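Skorum gripper – bench notes, January, 9:40 pm

Third evening on the hand-held unit and I am so happy with how it's coming along! Brayan Huamán reprinted the finger links overnight at 115 percent infill overlap (his number, I just nod) and the slop I complained about last time is gone. Pivots turn freely, no binding at full open.

Moved everything out to the long table with the plaid cloth, with the nubby yellow ball first in line for grasp tests and the snack packets after it. The blue pads are staying. Camera gain set to 300, exposure still fights with the window so I want to try 257 next.
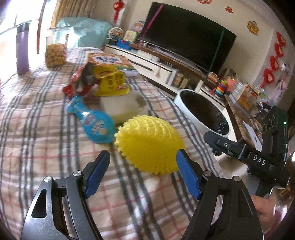

Why start with a spiky ball when a smooth block would be easier?

Soft bumps give the pads lots of small contact points, and a ball can roll away from a lopsided close, so any mismatch between the two fingers shows up fast.

Jhosep Condori wants the log files split per grasp. Fine by me – the Palma script already writes a marker when the fingers close, so it's a small change. Last file ran to 335 MB and my laptop hated it.

To do: threadlocker on the pivots, shorter cable for the Skultton board, ask Brayan for a spare left link before I break this one. Also re-zero the encoder with the fingers fully closed, I keep forgetting and then wondering why the widths look odd. Crumpled bags next, can't wait!

Recent entries
Finger links, second print
Palma script: close markers
Bandgate power supply swap
Pad glue notes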